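Svatopluk Kadlec on leaving Drakham, learning to scout, and the striker he let get away

By Nuria Gidey

When I finally catch up with Svatopluk Kadlec he has already been on the phone for most of the morning, and he apologizes three times before he has even sat down. It's his first transfer window as head of recruitment at Bilmont, after 7 seasons as a holding midfielder at Drakham, and he admits he had no idea how much talking there would be.

"As a player you think somebody just decides they want you and then a shirt appears," he says, laughing. "I was thirty-three years old and I still believed that! Now I know there are maybe forty calls before anyone even gets to the shirt."

He played 431 matches as a professional, most of them in the middle of the field and most of them, he says cheerfully, without anybody noticing. He has gone on watching games from that same spot in his head. When he goes to see a forward, he ends up writing half a page on the man behind the forward, and then he has to go back the next week and do the job properly.

I ask about Severin Gisler, the striker Bilmont chased all spring and lost to Fekoria. Kadlec takes a long time to answer, and you can tell it still stings a little.

"We liked him very much. We had the terms done, or I thought we had," he says. "Then his family wanted to be near the coast, and what can you say to that? I have moved my own kids four times. I wished him luck and I meant it, and then I went for a very long walk."

The club has since brought in Hashmi, a winger from the second division, and Kadlec lights up when the name comes around. He saw her younger brother first, as it happens, at a youth tournament with 715 people in the stands and rain coming in sideways, and her parents got to chatting with him under the one umbrella. She signed with the women's side in July and he expects her to be starting by September.

Bilmont's ground holds 2,959, and he would like to see it full more than twice a year. He talks about the bus schedule, the price of a kid's ticket and the goalkeeper's knee (better, thank you, but slow), and then his phone buzzes again and he looks at it with real sorrow.

"My wife says I should turn it off at dinner," he says, getting up. "She's right, of course. After the window closes, I promise her, every night."

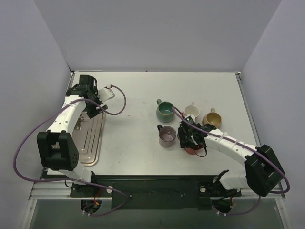 Sidra Awan writes that she had a season ticket at Drakham for all the years Kadlec played there, and that she certainly noticed him, every single week. She would still like to know who is going to score the goals now that Gisler has gone to Fekoria, and she hopes somebody asks him that before September.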